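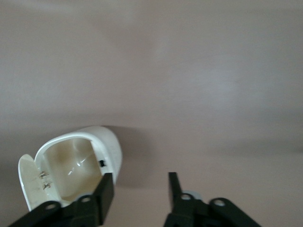 Flidthorpe Footpath and Creek Group
Minutes, Sep 14, 2021

I took the notes again, so please forgive the spelling and shout if I've put words in your mouth. We started late because the hall door was sticking, and the May minutes were passed with one change (it was the lower stile that got fixed, the upper one is still a disgrace).

Creek path. Most of the evening went on this, no surprise! The stretch behind the Waltik yard floods every time it rains hard, and people have been walking up into the field to get past, so now we have a second path that the farm never agreed to. We talked about gravel, then about boards, then about gravel again. I said my piece about boards getting slick in the fall and was told I say it every year, fair enough. We voted for gravel on the low part, with a drain cut across it by the big willow. Gikedov quoted us 2,000 dollars for stone and delivery, and that price holds until the ground gets too soft for their truck. Agreed to go ahead. I'll call them and ask if they can tip it on the yard side — the other gate is too narrow, as we learned last time.

Signs. We need 7 new marker posts between the road and the footbridge. There was a long back-and-forth about yellow or green arrows. Yellow won, mostly on the grounds that you can see it in the trees.
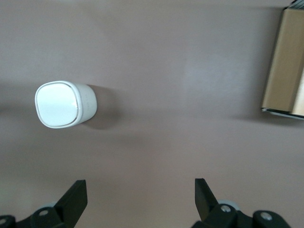
Still on signs, the map board by the parking area has faded so badly that the creek has gone missing from it. The print shop, Gündoğdu, can redo the panel if we send them a clean drawing. I offered to trace the old one, then remembered it shows the mill path, closed for years now, so somebody with a steadier hand than mine is going to draw it fresh. We'll look at it next time before it goes off.

Dogs. Two letters about dogs off the leash near the sheep. We agreed on a polite notice at both gates and nothing sterner for now. I'm to write it, and I've been asked to keep it short.

Fall walk. Nearly everybody wants the long loop this year, with a short way home over the footbridge for anyone with tired kids. Soup afterward in the hall. Please bring your own mug, we were 3 short last year and I drank mine out of a jug.

Other business. The loppers are still missing. If they're in your shed, just leave them on the hall porch and no more will be said.

Next meeting same place, after the gravel is down. Bring boots, we'll walk the low stretch first while there's light.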